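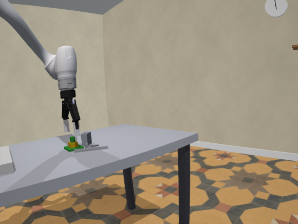
1. Ouverture (2 minutes, sans slide de titre)

Dire bonjour, remercier Friederike Teuber pour l'invitation. Poser la question tout de suite : est-ce qu'une machine sait faire une corvée d'atelier, une vraie, du genre qu'on confie au stagiaire un lundi matin ? Ma réponse est non, pas encore. Laisser un silence.

Préciser qu'on est en simulation. Un bras, une table, une pince à deux doigts, quelques pièces vertes, jaunes et grises. Pas de copeaux, pas d'huile, pas de collègue qui a déplacé le bac.

2. Ce qu'on nous promet

Rappeler la plaquette de Clutard : « l'assemblage léger, réglé ». Lire la phrase lentement. Demander à la salle qui a déjà vu ça tourner une semaine entière sans personne à côté. (S'il y a une main levée, donner la parole, ne pas discuter.)

Chez Fesivach, Joscha Kohlhase a lancé 400 essais virtuels en juillet. Beau chiffre, mais toujours sur la même table. Je lui ai demandé combien de temps il fallait pour changer de pièce : plus de 30 heures de réglages. Un opérateur, lui, regarde la pièce et la prend. 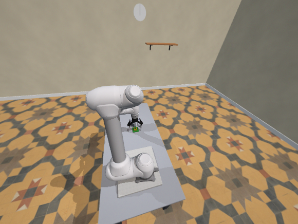
Et encore, dans ces 30 heures, personne n'a compté le temps de Phúc Phí, qui a refait les modèles des pièces le dimanche. Insister là-dessus, les devis l'oublient toujours.

3. La maison, c'est pire

Passer vite. Vider un lave-vaisselle, plier un drap, trier des chaussettes. Gearóid Lynch défend l'idée que l'atelier servira d'école à la cuisine. Je n'y crois guère – un drap n'a pas d'arêtes. Citer son argument correctement quand même, il est dans la salle.

4. Ce que j'accepterais comme preuve

Des pièces en vrac, un éclairage quelconque, 40 essais d'affilée, les ratés publiés avec le reste. Valente s'y était engagé, j'attends encore. 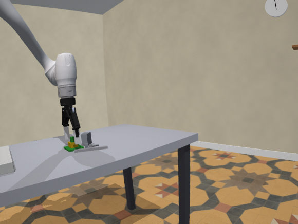

Pince au-dessus des pièces vertes, jaunes et grises, vue de simulation.

Revenir à la question du début, puis passer le micro à Detlef Ackermann pour la discussion.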